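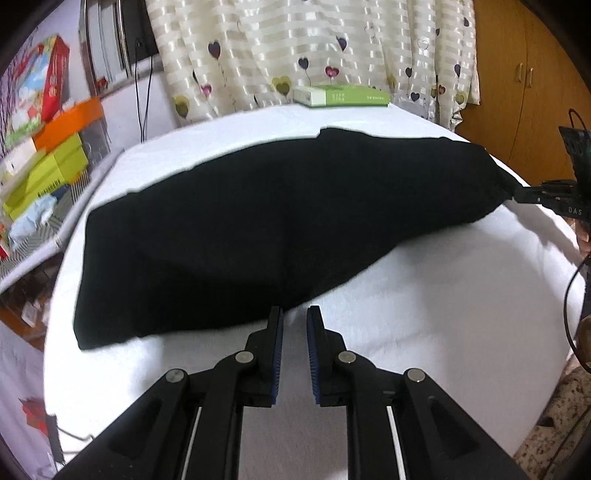
OK friends, several of you asked about my cast iron Dutch oven and whether the enamel chips inside mean it has to go, so let me tell you the whole saga while I have coffee in front of me. It's a Plidura, the big one, and it came from my aunt's kitchen in April with two chips near the bottom, each maybe the size of a lentil. I cook in it nearly every day. When I took it out of the box I set it down on a white cover, and let me tell you, on white you see every dark speck! So I tipped it over and tapped it, and a few tiny flakes came out.

I called Plidura that same morning and waited 16 minutes to talk to a very nice woman. She said what's under the enamel is plain iron and a bit of bare iron won't hurt anybody, but if flakes are still coming loose I should stop cooking in it, because those are basically glass. Well, that settled the soup question.

The warranty goes with the original buyer, so no luck there (my aunt did not keep a receipt, bless her). A new one is 239 dollars. I looked at the Wondex, which is 113 and has the same size lid, and I went back and forth on it for days.

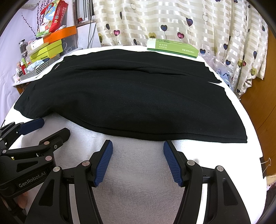 Pylyp Koval wrote back to say he's had the Wondex for years and the inside is fine, but the knob on the lid loosens in a hot oven, so keep a screwdriver in the drawer. Thank you, Pylyp, I would never have thought to ask about the knob!

So I ordered the Wondex last night. They're taking up to 40 dollars off at the Ruddock store if you pick it up yourself, and I'm over that way anyway for my eye appointment.

Oh, and for those asking about the old pot, I'm keeping it for baking bread on parchment once I'm sure it's done flaking. If it isn't, it'll hold onions. More when I've made a stew in the new one, probably the beef and barley, unless anyone has a better idea for a first run.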